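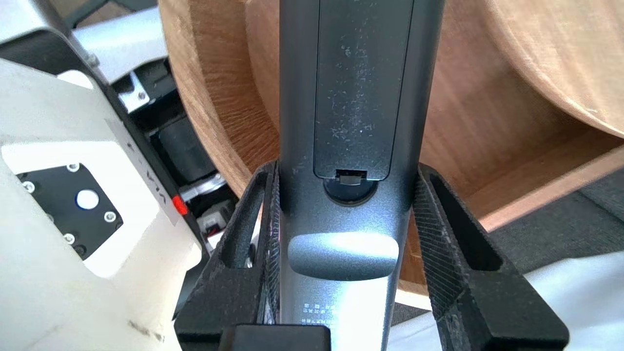
The Remote Goes in the Tray

Posted Sunday, March 14, 2021 by Mathias Widmer
Filed under: Shop Notes, Robots, Questionable Uses of a Weekend

I have spent most of this winter teaching an arm to tidy up after me. For what I've put into it, I could have hired a person with two perfectly good hands and a sense of judgment. I mention this before my sister does.

The arm has a name now. It's Kennedy, after the street where I picked up the secondhand parts, and the whole project lives in a folder called Flomum, which was a typo I got attached to. Kennedy's one job is to pick up the remote and put it in the wooden tray with the curved compartments. I'd like it to do other jobs later. I said that in the fall too.

The remote is harder than it looks. It's smooth and dark gray, and the back of it throws a big white glare right where you'd like to find an edge. The early finger pads were plain flat plastic, and with those the remote would swing like a gate. Or it would wait until the arm was over the floor and then leave. The battery cover has a good crop of scratches and I'm not going to claim all of them were there when I started.

So the fingers have ridges now. I went through 4 versions of the pad before I got one I could live with. Coarse ridges held fine but only if the remote came in dead square, and it never came in dead square. Finer ones, cut on a diagonal, seem to forgive me more. The triangular hole in the finger is there to let the thing flex a little, and also it saves plastic, and also I like how it looks, in the reverse order.

The other change was to grab it by the sides and hold it upright. I'd been trying to pinch it front to back, which put one finger on the buttons. You only need to have a robot turn the TV up to 100 once before you rethink your approach. (The neighbors on the Grirham Street side have been very decent.)

Where it stands tonight: I've logged almost 1,000 grabs since the new pads went on, and the grabbing part I'd call done. Letting go is another matter. Kennedy comes in over the tray and opens up too early, so the remote lands across a divider with one end in each compartment, like a man who can't pick a seat. I think the release height is wrong. I also thought it was the release height last week, and changed it, and made it worse.

Still on the list: the wiring near the wrist, which I route a new way every time I open it up and regret every time I close it. The white housing could stand a wipe. And I want to try a rounder tray, or at least one with lower walls - I've been looking at a plain one from Clasotik, but buying a new tray to suit the robot feels like a line I should cross slowly.

If anyone has done a gentle release with cheap servos, leave a comment. I'll be in the shop moving the release height back to where it was.

4 comments | 100 shares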